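Folding by hand, with a gripper in the way

I've been doing the folding job since February and a couple of people have asked what it involves, so I'm writing it down once and can point them at it.

The idea is simple enough. There is a group who want a robot arm to fold clothes, and the arm has to learn from somebody. You can do that by driving the arm from a distance, which I tried first and was poor at, or you can hold the gripper yourself and do the work with it while it records. I do the second kind. I do it at home, on the spare bed, with our own washing.

Alfie Hebden set me up. He looks after the people who record at home, and he sent the gripper, a charger, and four pages of notes that I have mostly stopped looking at. The project is called Boklow. I don't know why.

A take is one garment, from laid out to folded. I aim for 15 takes in a sitting and then stop for tea. Up to 300 are wanted from each of us, across as many sorts of clothing as we own, and last night I got to 147. A plain T-shirt goes quickly. Anything with long sleeves is slower, and anything thin is slower again, as the fingertips tend to pick up the sheet along with the cloth. When that happens I let go and try again, and leave the mistake in. Alfie wants those kept. He says a robot that has only been shown clean picks has no idea what to do after a bad one. 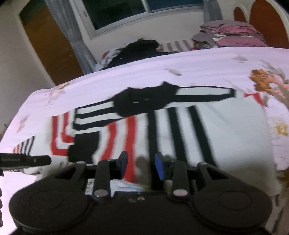

The striped top, laid out flat on the spare bed.

Stripy things turned out to be easier for me than plain ones. I can see straight away if an edge has gone crooked, so I waste less time nudging it. Whether they are any easier for the robot I couldn't tell you. I asked, and the answer was that they would know once they had trained on more of them.

The hardest habit to break was using my other hand. When you fold a shirt you smooth it with one palm while the other does the fold, and you do it without thinking. I ruined most of my first 10 takes that way. Now I keep the spare hand in my pocket, or behind my back if I haven't got a pocket.

The second hardest was speed. I fold quickly – years of school uniforms – and the early recordings were sent back with a note asking me to slow down near the cloth. So I come in slowly, close, wait for a moment, lift, and only then move across. It feels daft for the first few and after that it is just how you do it.

On remote control, as I said I'd tried it: you sit at a screen and move a pair of handles, and the arm copies you somewhere else. I couldn't judge how far above the table I was and kept pressing down on it. Other people get on well with it. With the gripper in my hand I know where the bed is.

I have the winter jumpers left to do, and a drawer of pillowcases. Socks are not on the list yet – Alfie says they are coming, and that pairs will have their own set of notes.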